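Visit report: Rirnix open day, Ludcombe

In March I spent most of a day at the Rirnix office in Ludcombe. Rirnix makes Noden, the checkout and payment component we have been using in two of our client stores, and once a year they let developers come in, sit with the team and ask questions. I went with Achilleas Gkikas, who looks after the order side of our code. These are my notes, cleaned up a little for the people who asked for them.

Getting there is easy enough. The office is on the second floor above a tile showroom, a short walk from the station. Sign-in was at 9:30 and the first talk started late. There were 19 of us, mostly from small agencies, plus two people from a garden supply company that runs its own store.

The morning talk was given by Blair Buchanan, who runs the checkout team. It covered how a cart gets from the store to the payment page. In the current version of Noden you post the whole cart at once, as a list of items with a name, quantity, price and tax code. The server then builds its own copy and sends back a cart key. After that, your store should treat its own cart as out of date and ask for totals by key. We have not been doing this. We recalculate totals on our side, which explains the one-cent differences Achilleas has been chasing on orders with a percentage discount.

Blair showed the rounding rules on screen. Discounts are applied per line, then rounded, then summed. We sum first and round at the end. There is a setting to change this but it applies to the whole account, so a merchant with two stores has to use the same rule in both. 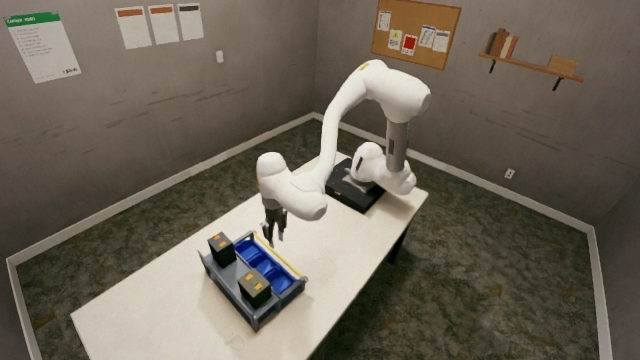 The second part of the morning was on payment notifications. Noden sends a message to a URL on your site when a payment is completed, refunded or disputed. If your site does not answer with a 200 response, it tries again, with longer and longer gaps. The same message can arrive more than once even when you did answer, and the order of messages is not guaranteed. Someone asked whether a refund notice could arrive before the payment notice. Blair said yes, and that the support desk sees it a few times a month. The advice was to store every message by its ID first and work out the order status afterward.

They have a test run for this with 196 cases, covering repeats, wrong order, missing fields and bad signatures. Until now it was for their own use. It is going to be opened to customers through the sandbox, no date given.

Lunch was sandwiches and a decent lentil soup. I talked to the garden supply people, who moved off a hosted cart last year. Their reason was bundles: they sell a greenhouse as one product but ship and tax it as several. They said the move took them longer than planned, most of it spent on old product data.

After lunch we split up. Achilleas went to the session on saved cards and I went to the one on Vieira, the new admin screen. Vieira replaces the three separate pages for orders, refunds and payouts. It looked fine. Search is much faster than what we have now, and you can finally filter by cart key. Exports are still limited to 2352 rows per file, a number that comes from an old page layout for printed reports. I asked if it would be raised and was told it is on the list. Partial refunds across several line items work in Vieira, but not yet through the API.

Achilleas reports that saved cards will need a change on our side. The token format is getting longer, and our database column is too short for it. Old tokens will keep working.

The last hour was open desks, where you could bring your own code. We showed ours to one of the developers and she found that we were checking the message signature after parsing the body and writing it back out. It has to be checked against the raw body. It works for us now only as long as the fields stay in the same order – a small fix, but one we should make soon.

To do from our side: switch to totals by cart key, fix the signature check, widen the token column, ask both clients which rounding rule they want. Slides are supposed to be sent to everyone who signed in. I will put them in the shared folder when they come.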